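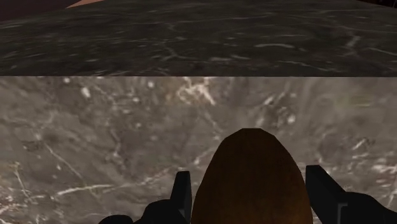
Living with a stone counter, from one season to the next

6 min read

Every spring, usually in April when people have opened the windows and seen their kitchens in proper daylight for the first time in months, the phone at Kandasamy Stone & Tile starts ringing with the same sort of call. It goes something like this: "I have a ring on my counter and I've scrubbed it and it won't come off, and did I ruin it?" The answer is nearly always no, you didn't ruin it, and please stop scrubbing. We must give that answer several times a week, so this month it seemed kinder to write the whole thing down, with the extra bits we never get to on the phone because somebody has walked in with a cabinet door under one arm and wants to match it.

First, what kind of mark is it?

Most of the trouble starts here. There are two quite different things that people call a stain, and the cure for one does nothing at all for the other.

A true stain is something that has soaked in. Oil is the usual one, and coffee, and the juice from a bowl of cherries left out overnight (we've all done it). The stone looks darker where it happened. If you run your hand over the place it feels just the same as the rest.

An etch is a dull spot where something sour has eaten a little of the polish. Lemon juice does it, and vinegar, tomato sauce, wine, and a good many bathroom sprays. It tends to look lighter or cloudy, and you'll see it best if you crouch down and look across the counter toward a window. Marble and limestone etch easily. Granite mostly doesn't. This is the bit that upsets people, because they paid to have the marble sealed and feel they were sold something that didn't work. Sealer slows down the soaking in. It does very little about acid, and any shop that told you otherwise was being optimistic.

So before you do anything else, crouch down and look. Dark means something went in. Dull means the surface changed.

Getting a dark mark out

For oil, the old poultice method is still the best one we know, and it costs next to nothing. Mix baking soda with a little water until it's about as thick as peanut butter. Spread it over the mark and a bit past the edges, as thick as your little finger. Cover it with plastic wrap, tape the edges down with painter's tape, and poke a few small holes in the plastic. Then leave it alone for a day. After that, take off the wrap and let the paste dry all the way through before you lift it off with a plastic scraper and wipe the place with a damp cloth.

It may need doing twice. A cooking oil mark that has been sitting next to the stove since the holidays might need 4 rounds, and you'll be tired of looking at it by then, but each round should take it down a little. If nothing has changed at all after the second one, you're probably looking at an etch, or at iron in the stone itself, and you should stop and call somebody.

Coffee and fruit marks are a slightly different story. On light stone you can make the same paste with ordinary drugstore hydrogen peroxide in place of the water. Please don't do this on dark stone, where peroxide can leave you with a pale patch that bothers you a great deal more than the coffee did. And never mix peroxide or bleach with anything else from under the sink. We'd rather you had a coffee ring.

What to do about a dull one

If the spot is small and your counter is polished marble, a marble polishing powder will often bring it back. You sprinkle it on, add a little water, and rub with a damp cloth for a few minutes, and it takes more elbow than you'd expect. Try it first somewhere that lives under the toaster. On a honed finish (the soft, low-shine kind) the powder will leave you a shiny spot, so skip it there.

For anything bigger than a saucer, have it done by someone with a machine. Our own visit is $290 for an average kitchen, and that covers the whole counter, cleaned and resealed, with the odd etch worked out along the way. Islands and backsplashes are figured separately. There's no charge for us to come and look, if you're inside the Brullholm town line, and we've been known to look at a counter and tell the owner to leave it be.

There is a case for leaving it be, too. People who grew up with marble in the house tend not to fuss over it. After a few years the small marks run together into a kind of softness, and the counter starts to look like something that belongs to a family. Some customers come around to that and some never do, and if you know you're in the second group it's worth saying so before you buy. We'll happily steer you to a granite or a quartzite and you'll sleep better.

Everyday cleaning, the dull but useful part

Warm water, a drop of dish soap, a soft cloth, and then a dry one. That really is it for most days. The dry cloth matters more than people think if you have hard water, and in Brullholm we certainly do, especially on the hill. The white crust that builds up behind the faucet is minerals from the water and has nothing to do with your stone. You can soften it with a wet towel laid over it for an hour and then work at it gently with a plastic scraper. Vinegar is what the internet will tell you to use, and vinegar is how we get half our calls.

Crumbs and grit should be wiped up before you slide anything heavy across. A Dutch oven with a grain of sand under it will put a line in a polished top that you'll feel with your fingernail forever after. Felt dots from the hardware store, stuck to the feet of the stand mixer, are a fine investment.

As for hot pans, use a trivet. The stone can often take it, but the sealer doesn't love it, and a seam near the stove likes it even less.

How to tell if it needs sealing

Put a spoonful of water on the counter and go do something else for ten minutes. If it's still beaded up when you come back, you're fine. If the stone underneath has gone darker, it's drinking, and it's time. Try it in a few places, and be sure one of them is right by the sink, where sealer wears away long before it does anywhere else. There's no sense resealing a counter that doesn't need it, and if you put too much on you can get a streaky haze that's a nuisance to remove.

The one we keep on the shelf these days is Trusora, which comes in a small can and goes a long way. Wipe it on with a lint-free cloth, wait as long as the label says, and buff off every bit of the extra. Do it with a window open. Then stay off the counter overnight, and plan on sandwiches.

If you're choosing stone this summer

Do come and see whole slabs. A sample the size of a playing card will tell you the color and almost nothing about the pattern, and with a busy stone the pattern is most of what you're buying. The yard has more than 200 slabs standing at the moment, including a batch of greens and grays that we're rather fond of, and you're welcome to walk up and down as long as you like. Bring a cabinet door, a floor tile, a paint chip, whatever you've got. Bring it on a cloudy day if you can, and then again on a bright one. We don't mind seeing you twice.

If you're thinking of two different stones in one kitchen, a dark one and a lighter one, say, stand the slabs side by side before you settle. Two stones that each look gray on their own can turn quite green or quite brown once they have company. It's better to find that out in our yard than in your kitchen with the plumber waiting.

We also have remnants along the back fence, priced to move, which are plenty big for a bathroom vanity or a pastry board. The good ones tend to go early on Saturdays.

Last updated June 18, 2024

Kandasamy Stone & Tile, 357 Privden Road, Brullholm | Contact us | © 2024 Kandasamy Stone & Tile | Back to top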